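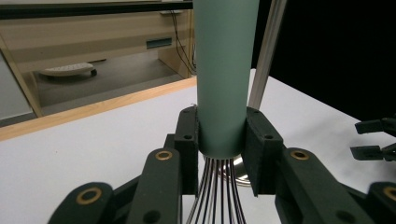 Whisks: do they really do anything a fork can't?

Kitchen Doubts, for readers who ask "says who?"
Posted 13/10/2018

Open a kitchen drawer and there is probably a whisk in it, tangled up with the potato masher. Grown-ups will tell you that you need it. They will tell you it puts air into things, that the bowl has to be spotless, that you must only stir one way, and that a pinch of this or that makes all the difference. Some of it is true. Some of it is the kind of thing people say because their aunty said it.

So let's be a bit suspicious.

What is a whisk, anyway?

A whisk is a handle with loops of wire coming out of it. The wires sit close together where they go into the handle and spread apart further down. The most common kind is called a balloon whisk, which is a silly name for something you can see straight through, but the loops do make a sort of balloon shape.

The gaps between the wires matter as much as the wires. If you filled them all in you'd have a spoon, and a pretty bad one.

Claim one: "A whisk puts air in"

Mostly true, but it's worth asking how. A whisk has no pump in it. It can't blow. Where does the air come from?

It comes from just above the food. When a wire moves fast through something runny, such as cream or egg white, it drags a little bit of air down from the surface behind it. The liquid closes over the top and you have a bubble. Then the next wire comes along and chops that bubble into smaller ones. A whisk has plenty of wires, so a single swish does the same job many times over.

Now try whisking plain water. You'll get bubbles, and a second later you'll have no bubbles. So the whisk can't be the whole story. It makes the bubbles, but something else has to hold on to them.

In egg white, the something else is protein. Egg white is mostly water with proteins mixed in, and you can think of each protein as a long thread scrunched into a ball. Whisking pulls the threads open. They link up with each other around the bubbles and make a thin, stretchy skin. That's why egg white turns from see-through slime into white foam. (It looks white for the same reason snow does: light bounces off all those tiny surfaces.)

In cream it's mainly fat that does the holding. Cream has tiny blobs of fat floating in it, and whisking makes them bump and stick together around the air. This works much better when the cream is cold. Keep whisking too long and the fat clumps up completely, the liquid runs out, and you have started making butter. Your sponge cake will not thank you.

Claim two: "You can't do it with a fork"

False! You can. People do it when they go camping and somebody forgot to pack properly. A fork will beat eggs for an omelette perfectly well, and I'd argue a fork is easier to wash.

Where the fork loses is on time. It has a few short prongs instead of a bunch of long loops, so each swish does less. If you are making a big bowl of meringue with a fork, your arm will be complaining well before the egg whites are ready.

Don't take my word for it. Here is a test.

You will need:
2 bowls the same size
a whisk
a fork
a carton of cold whipping cream
a measuring cup
a timer
a grown-up who doesn't mind splashes

Pour the same amount of cream into each bowl. Make sure both lots came out of the same carton and have been in the fridge for the same time. Whisk one bowl until it holds a soft peak when you lift the whisk out, and write down how long it took. Then put your arm down and have a proper rest. Pop the second bowl in the fridge while you wait, and do it with the fork later.

Now be suspicious of your own test. Was your arm still tired? Did the second bowl get colder while it was waiting? Did you try harder with the whisk since you already thought it would win? Scientists worry about this sort of thing all the time. One way to fix it is to do the whole test 3 times, and start with the fork on one of them. If the whisk wins every time, that's decent evidence. If it wins once, you have a story.

You'll also have a lot of whipped cream. Scones might help.

Claim three: "The bowl must be perfectly clean"

This one sounds like a trick to get you to do the washing up. I'm sorry to report there's something in it.

Fat gets in the way of egg white foam. It pushes in around the bubbles, where the proteins are trying to link up, and the skin comes out weaker. A smear of butter in the bowl can do it, and so can yolk, which has plenty of fat. But people exaggerate. They say one speck of yolk and it's ruined forever, straight in the bin. With a tiny speck you will often still get a foam. It might take longer and come out flatter.

Plastic bowls get the blame here as well. Plastic does hang on to grease, and scratches give the grease somewhere to hide. A well-washed plastic bowl can still work. Metal and glass are simply easier to get properly clean.

Claim four: "Stainless steel never stains"

Look carefully at the word. It says stain-less, and "less" is doing a lot of work.

Plain iron rusts when it gets damp. Stainless steel is mostly iron too, with another metal called chromium mixed in. The chromium joins up with oxygen from the air and makes a layer over the outside, far too thin to see. That layer keeps water and air away from the iron. If you scratch it, it grows back by itself, provided air can get to it.

It's clever stuff, but it isn't magic. Leave salty water sitting on it for ages and you can get little pits. Hard tap water leaves chalky spots. Heat can turn it yellow or blue. So when an advert says something will look new forever, ask how long the person who wrote the advert waited to find out.
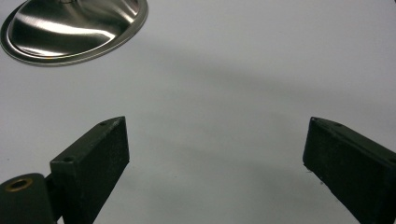
Shiny metal is a good place to practise doubting your eyes. Ask a friend what colour stainless steel is and they'll say silver. Then ask them to draw it. They will soon find they need nearly every pencil in the tin except silver. The curved steel on this white tabletop has bright white streaks across the middle, greys that go almost to black down its sides, and even a faint brassy glint along part of the rim. None of that is paint. Steel shows you the light and dark things around it, and a curved piece bends them into stripes. While you're looking, check the wide grey band across the table. It's a shadow, and its edges are so blurry you couldn't say exactly where it stops. Shadows go soft like that when the light comes from something wide, like a window, or when whatever is blocking the light is a fair way above the table. Hold your hand flat over a table at home, then lift it slowly, and watch the edge of the shadow go fuzzy.

Claim five: "Always whisk in the same direction"

I have looked for a good reason for this and I'm still looking. Bubbles do not know which way is clockwise. If you go round and round in one direction, the whole bowl of liquid can start turning along with the whisk, and then the wires aren't cutting through very much at all. A quick side-to-side movement can beat going in circles, as the liquid is heading one way when the whisk comes back the other. Try both with a bit of cold cream or a runny salad dressing and see what you think.

Claim six: "Whisks are 3000 years old"

I found this on a website. It didn't say who had found the whisk, or where, or how anyone knew its age. It might be a real fact that has lost its evidence, or somebody might have typed a number that sounded nice and round.

What we can say more safely is that people were beating food before they had wire loops to do it with. Cooks used bundles of twigs tied together, and it isn't hard to see how that would work. Lots of thin sticks with gaps between them is pretty much the same idea. Wire does the job without leaving bits of bark in your pudding.

Next time a number turns up in a "fun fact", try asking: who measured it? How? Would it still be fun if it was 500?

Holding it

You may be told there's one correct grip. There are a few that work. Some cooks hold the handle like a pencil for small jobs and like a torch for big ones. Most of the movement should come from your wrist, as swinging your whole arm gets tiring and throws cream at the wall. Tipping the bowl a little helps too, so the liquid is deeper on one side and the wires have something to go through. Put a damp cloth under the bowl if it keeps skating off.

Words to know

Foam: lots of bubbles of gas held in a liquid or a solid. Whipped egg white is one and so is the sponge you wash up with.

Protein: one of the things that food, and you, are made of. Egg white has plenty.

Soft peak: when you lift out the whisk and the foam stands up in a little hill, then flops over at the top.

Chromium: a hard, shiny metal that helps steel resist rust.

Evidence: what you ask for when somebody tells you that you must only ever stir clockwise.

Things to try next

Whisk warm cream and cold cream and compare – same carton, same whisk.
Add a few drops of lemon juice to egg white and see whether the foam lasts longer than one without. Wash your hands after touching raw egg, and don't taste it.
Find a kitchen rule at your place that everybody follows, and ask where it came from. If three people give you three different reasons, write them all down and test one.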